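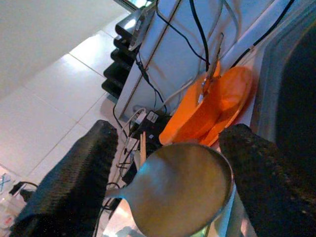 Reading time: 2 minutes

Soup should stay on the school menu

By Dalia Pärn

Last updated: November

When I moved to Urley, I ate soup at lunch every day for one winter, and I did not know then that it was something to defend. The canteen in Pimley Road School, where I help in the office, now wants to stop it. The reason given is that soup is slow to serve and that children spill it.

Both things are true. I have cleaned the spills myself. But I think we look at the wrong cost.

A soup accepts almost everything. Yesterday's carrots, the end of a cabbage, barley that is too little for a side dish. The cold sandwich box, which is the proposal, accepts nothing of this kind. It comes closed from a supplier in Mirnero and what the child doesn't like goes to the bin, closed or half open.

My old neighbour Ojārs Avotiņš cooked for 161 pupils in a village school, and he told me that he changed the recipe by looking at the plates that came back. If there was too much dill, he saw it the same day. I don't see how a supplier can do this from 40 kilometres away.

There is also the matter of sitting. A child with a bowl must sit down. With a sandwich he can walk, and many do, and they are hungry again at two o'clock.

I agree that the queue is a problem. Then let us open the second hatch, which has been shut since the kitchen was painted, or let the youngest classes come ten minutes before. These are small changes and we have not tried them.

Related
Who decides what is for lunch?
Kļaviņa bakery to close its morning counter
50 letters about the bus shelter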